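Workshop tips: getting one more life out of an old office tower

I have a soft spot for old desktop computers. They're cheap, they come apart without a heat gun, and everything inside is big enough to grab with normal human fingers. I bought my last one from the surplus shelf at Remine for 14 dollars, and the guy at the register looked at me like I was paying for a bag of leaves. Fine by me!

I've done enough of these now that I have opinions, so here they are, in no special order except that the first one matters most.

Pull the plug before you do anything else. Then hold the power button in for a few seconds so whatever is left in there drains off. I touch bare metal on the case before I touch a board, every time, and if the air is dry I wear the wrist strap too (I have one from Vavbridge that's older than some of my shirts).

Lay the tower on its side with the open part facing up. You'd be amazed how many people work on these standing up, with a screwdriver in one hand and a flashlight in their teeth, and then the screw falls straight down behind the board. On its side, a dropped screw usually lands where you can see it. If it rolls under something, tip the case gently toward you and listen.

Take phone pictures before you unplug a single cable. Take more than you think you need. I once skipped this on a tower from Citmont and spent a whole evening with the front panel wires, which are those tiny little connectors for the power button and the lights. The diagram I needed was on page 39 of a manual I'd already recycled.

Masking tape is the other thing. Tear off a small flag, fold it around the cable, write where it goes. "Drive." "Front lights." You don't have to be fancy about it.
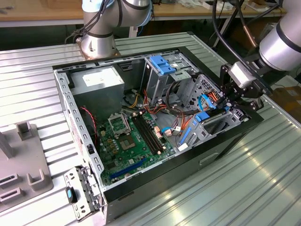
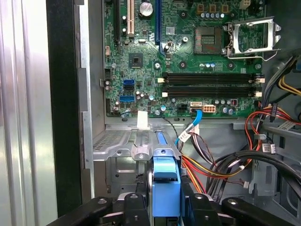
Sockets are the part of the job I slow down for. Everything else in a case will put up with a little clumsiness, but the contacts in a processor socket are tiny, and on a lot of boards they bend if you so much as brush a sleeve across them. With the metal bracket flipped open and no processor in there, the dark contact area is just sitting out in the open, so that's when I stop leaning over it and put my coffee on the other bench. If you have the plastic cap that came with the board, snap it on. If you don't (I never do), close the bracket gently over the empty socket, or set a clean piece of stiff card across the top while you work on the rest. And please don't blow canned air straight down into it from an inch away!

Speaking of dust, I go from the top of the case down, with a soft paintbrush and the vacuum hose held nearby, never touching the board with the nozzle. Vent slots collect a kind of gray felt that comes off in one satisfying strip. Fans I hold still with a finger while I brush them — spinning them up with air makes a fun noise and isn't good for them.

The round silver battery is worth swapping while you're in there. If an old computer keeps forgetting what time it is, that's usually the reason. They're cheap, you push the little clip aside and it pops up, and you put the new one in the same way up as the old one. Your settings may go back to factory, so write down anything odd first.

Cables I fold back out of the way with a twist tie, loosely. Don't use a zip tie until you're completely finished, because you will not be completely finished. I have cut off so many zip ties. And I leave the power supply itself closed up, always. Brush the outside, clean the vents, and if it smells burnt, replace the whole thing.

For screws I use an old muffin tin from the Szilágyi hardware place, one cup per job: case screws in one, board screws in another, drive screws in a third. They look alike and they aren't, and forcing the wrong one into a drive is a good way to ruin your afternoon. A magnetic dish is nice too if you have one, but keep it well away from any hard drive you care about.

Once it's all back together I run it for 2 hours with the side panel off before I close it up. I listen for a fan rubbing on a cable, which happens to me more than I'd like to admit. Then the panel goes on, the tape flags go in the trash, and I wipe the bench down so it's clear for the next one.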